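Minutes of the Games Room Meeting, Ikstead Social Club
March 13, 2019, back room, 7 p.m. start (7:20 by the time the coffee was sorted)

Minutes by me, Steinar Bundgaard, because I lost the draw again. I type these the way I talk, as you all know by now, so if you want the short version skip down to the list of who is doing what.

Last month's minutes

I read out the February minutes. One correction: I had written that the chess evening made $311 on snacks, and it was $269. The $311 was before we paid for the buns. Fixed in the book. Everybody was fine with the rest, and we moved on pretty fast.

Checkered surfaces

This was the big item and it ate most of the evening. We have been going back and forth since the fall about whether to do anything with the old checkered squares, and I think we finally got somewhere! The orange-tan squares are holding up nicely. They are smooth and the color is still warm. The darker reddish-brown ones are another story - scratches, cracks, and little black gaps and splits along the joints.
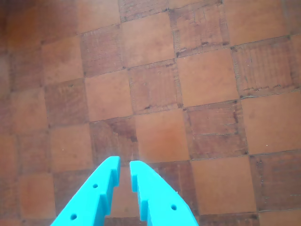

We had two quotes to look at. Ondell wants $3000 to sand and refinish the whole lot, and they would need us out of there for a week. Pinto would do just the filling and a coat of finish for $535. I was all for Ondell at the start of the evening, I'll admit, since I like a job done all the way. But then somebody asked what sanding would do to the fine strips of grain in the dark squares, and neither quote says a word on that. There was a fair bit of talk about whether the two colors would end up looking the same if you took too much off, and I sure don't want that. The whole charm is the checkerboard!

We voted for Pinto, five to two. I voted with the five in the end. The two wanted it noted that they think we'll be paying for the big job in a few years anyway, so now it's noted. Before we sign I am going to call and ask if they can match both colors of filler, or if we get one brown for everything. Please don't anybody go at the gaps with a tube of wood filler in the meantime. You know who you are.

We also agreed to stick with the dry mop until the work is done. The wet mop stays in the closet.

The big leather board

Next up was the leather checkerboard mat, which I am very fond of, so I may have talked too long (sorry, sorry). The question was whether it should go on being used for regular play or be kept for special evenings. It is faded, there's no getting around that, and the scuffs don't help when you are trying to tell a light square from a dark one. A couple of the evening players said they have put a piece on the wrong square and only found out three moves later. Then again, it's a lovely thing to play on, with all that rust and red-brown in it, and it looks great on the dark gray table.

There were some wild ideas. One was to re-dye the dark squares at home with shoe polish. I would like it on record that I said no before the sentence was finished. Zindimum sells a leather balm that is meant to bring up the color a little, and we agreed to buy one small jar and try it on a bit of the border first, where the edge is dark and uneven already and it won't show much.

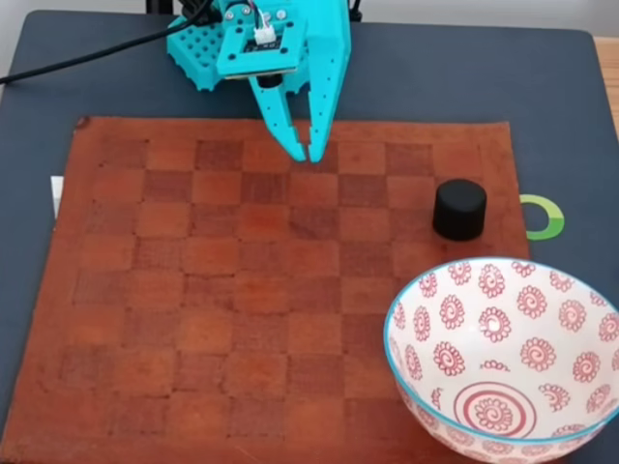 Coffee cups are the other thing. No cups on the leather, please, and no cups parked right next to it either. We'll put the tray on the windowsill, and people can get up and walk over there between games. It's four steps. Also no folding the mat - it gets rolled, pattern side out, and goes on the top shelf of the cupboard. I'll tape a note inside the door.

For ordinary Tuesday play we'll get two cheap vinyl boards so there is something with clear squares for the beginners and for anybody whose eyes are like mine. The leather one comes out for the spring tournament and whenever we have guests over.

Spring tournament

Quick one. Same format as last year, short games in the first round and long ones after lunch. Sign-up sheet goes on the door next week. Someone asked if kids can enter and the answer is yes, of course, they beat us every time anyway.

Who is doing what

Steinar: call Pinto about the filler colors, write back to Ondell and say thanks but no, tape up the cupboard note.
Evening group: buy the balm and try it on the border, two vinyl boards.
Everybody: dry mop only, cups on the tray.

Any other business

The missing white bishop turned up in a coat pocket. We are still one black pawn short, so check your pockets too.

We wrapped up at 8:50. Next meeting is same place, same time, and it's somebody else's turn to bring cake.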